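Nudeck control stack: pictures from the bench

Hi again! I've spent most of May rewriting Nudeck, my little control and planning stack for two-arm setups, and people keep asking to see it doing something besides scrolling logs. So I'm keeping this page for pictures, with a few notes on the code that's behind them.

The big change is the planner. The old one worked out each arm's path separately and then checked for collisions, so it threw away a lot of good paths (and my patience with them). The new one, Plallent, plans both arms together and gives up after 300 ms if it can't find anything. I ran 2000 random start poses through it in simulation one Wednesday and only then let it near real hardware.

Perception is still the weak spot. Shiny cans give the depth data fits, so I fit a plain cylinder to whatever points survive and let the gripper controller sort out the rest. It's crude but I like it!

Can sorting, two arms

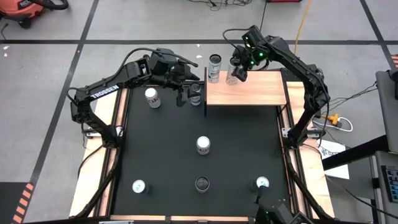

Both arms over the mat, right one at the shelf. A raised shelf means the planner has to care about height too, and that's where most of my bugs live.

More pictures when the new grasp scorer is merged. The config files are in the Nudeck repo under bench, and yes, the joint limits in there are the ones I use.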